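The office manager who gave up on mugs

The desk she is proudest of has almost nothing on it, and she would like you to know how long that took. "June," she says. "We started in June. I thought it would be a weekend."

She runs the front half of a shared workspace called Tindinier, on the second floor above a tile showroom, and she has agreed to talk to me about desks on the condition that I don't print her name. Her members are sensitive. They are also, in her telling, slobs.

"People will tell you they care about light and air and community," she says. "What they do is leave a cup. Then they leave another cup next to it so it has company."

At the low point she did a full sweep of the building and collected 518 items that belonged to no one. She kept a list, which she offers to show me and then shows me anyway. It includes 13 phone chargers, a waffle iron and one ski boot. Of the 518, she says, 482 went to charity or the bin. The rest are in a closet marked Pesonen, after the company that used to rent it, and she doesn't like to talk about the closet.

The desks came next. She wanted white ones. Everyone she asked told her white was a mistake.

"White shows everything, they said. Good! I want it to show everything. A brown desk is an accomplice."

What sold her was the long cover set into the top, with a slot running down one side for the cords. She had seen it at Surkero, a secondhand office dealer out by the freeway, and bought 16 desks before lunch. I ask whether members use the slot as intended. She looks at me with some pity. "One man posts his receipts in it," she says.

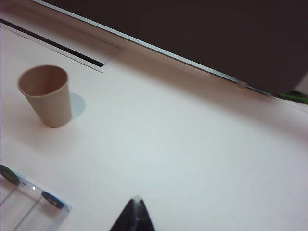
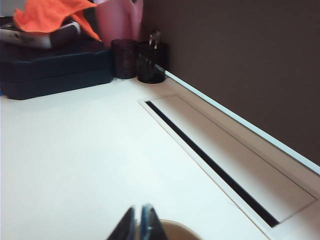

The white desktop with its flush cord cover and black slot.

Paper cups were a defeat, she admits. The old kitchen had proper mugs, and the proper mugs walked. So now there is a stack of plain tan ones by the sink, no logo, no lid. She turned down a quote to have them printed. "You put your name on a cup and then you find your name under a desk in a puddle."

A few dark glass ones survive and live at the back of a desk, where they are treated with a respect the mugs never got. She has a theory about this. Glass looks as if it might belong to somebody. A mug looks like it came with the building.

The wall behind is her doing too – a flat, very dark brown that the landlord called "a choice." It took more than one coat and an argument. She says it makes people sit up straighter, and when I ask for evidence she says she has eyes.

Does the emptiness last? She thinks about it longer than I expect.

"Till ten in the morning," she says. "I get in early and I wipe them all down and I stand there. Then somebody comes in with a bag from Prokier and a granola bar, and it's over."

She walks me to the stairs, picking up a pen cap on the way. By the time we reach the door she has two.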